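The Quilt at the Foot of the Bed

Caradog Watkins folds his laundry on the bed, as his mother did, and he has never owned an ironing board. The upstairs room in Brindham is small. There is a closet, a dresser with 5 drawers, and a window that looks out over the bus garage. Anything that comes off the line gets carried up and dropped on the covers, and it has to be put away before anyone can sleep there.

He ran the linen counter at Quintela for most of his working life. The store sold sheets, towels and table runners, and everything on the shelves had to be folded to the same width. He still folds that way at home. Towels go in thirds. Shirts are folded face down with the sleeves back. Fitted sheets he rolls up and pushes to the rear of the closet.

"I taught people to fold those for years," he says. "At home I don't bother."

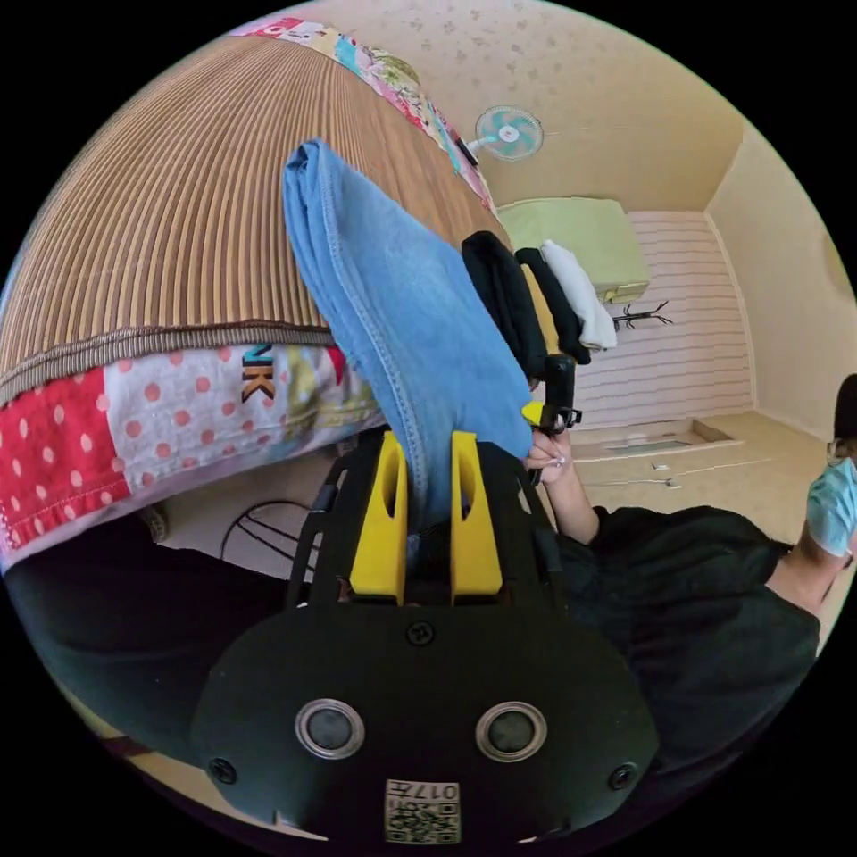
Denim is the part of the job he has the most opinions about. It is heavy, it holds a crease wherever you put one, and it takes up more drawer than anything else you own. Watkins starts from the stitching. On light blue denim with a topstitched seam along the edge, the line is easy to find, and he lays one seam over the other before making any other fold. Then he smooths the cloth toward the hem with the side of his hand. A brown ribbed mat over the bed helps with this, he says, as the ribs give you something straight to line up against. Slick bedspreads are harder. The pile slides, and you end up chasing it.

The patchwork is another matter. Watkins likes a quilt under the work because it lies heavy and stays put, but he won't stack damp things on one. Printed cottons can bleed, reds especially, and an old quilt is a slow thing to repair. He washes his own twice a year in cold water and dries it flat over two chairs.

Dark clothes he leaves until the end. They pick up lint from whatever was folded before them, so he wipes down the cover with a damp palm first. White pieces go in their own pile, well away from new jeans.

A full load takes him most of a radio program. He begins after lunch, when the light is on that side of the house, and carries the towels down the hall last.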